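Plateau pliant usé : on le garde ou on le remplace ?
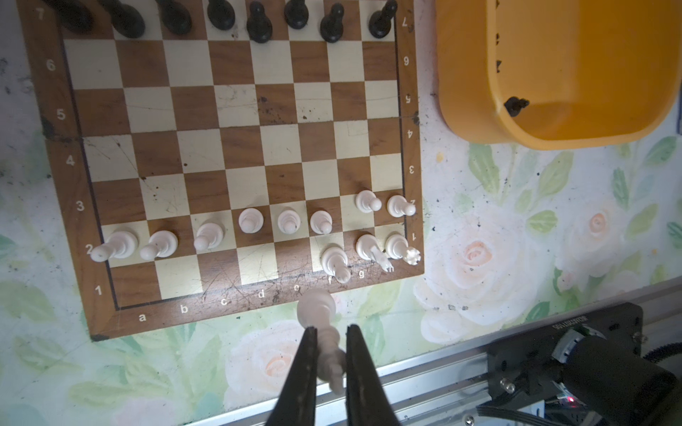

Club d'échecs de Wenach, section loisirs

asabe_e
Bonsoir à tous ! Je relance la question avant les achats de juillet, parce qu'on en parle à chaque séance et qu'on repart toujours sans avoir rien décidé. Notre plateau pliant en bois a les cases bien rayées, des petites taches sombres un peu partout, et moi je l'aime comme ça, mais je comprends que tout le monde ne soit pas de mon avis. Est-ce qu'on le ponce, est-ce qu'on le laisse tranquille, ou est-ce qu'on en prend un neuf ?

Tamunoemi Osagie
Coucou Asabe ! Pitié, pas de ponçage ! J'ai essayé sur celui de mon oncle (un beau plateau, en plus) et j'ai mangé la teinte des cases foncées en trois passages. Un chiffon à peine humide, un peu de cire incolore, et on verra bien ce qui part.

pion_de_nirkport
Pas d'accord, désolé. Pour les débutants, un plateau propre, c'est quand même plus accueillant. Le modèle Trinach est à 40 euros, on ne va pas se ruiner.

Tamunoemi Osagie
Oui, mais est-ce qu'il a les chiffres des deux côtés, avec ceux de droite à l'envers ? C'est bête, mais quand j'apprends la notation aux petits, celui qui a les noirs peut lire ses rangées lui aussi, et ça change tout pour eux.

okoro_blitz
Moi, c'est la jointure au milieu qui me chiffonne, entre la quatrième et la cinquième rangée. En blitz, j'ai toujours peur d'y accrocher une tour.

asabe_e
Okoro, tu joues trop vite, voilà tout ! Bon, j'apporte la cire la prochaine fois, on essaie d'abord sur a1. Pion, tu peux demander pour les chiffres du Trinach ?

pion_de_nirkport
Je demande. Mais je reste pour le neuf !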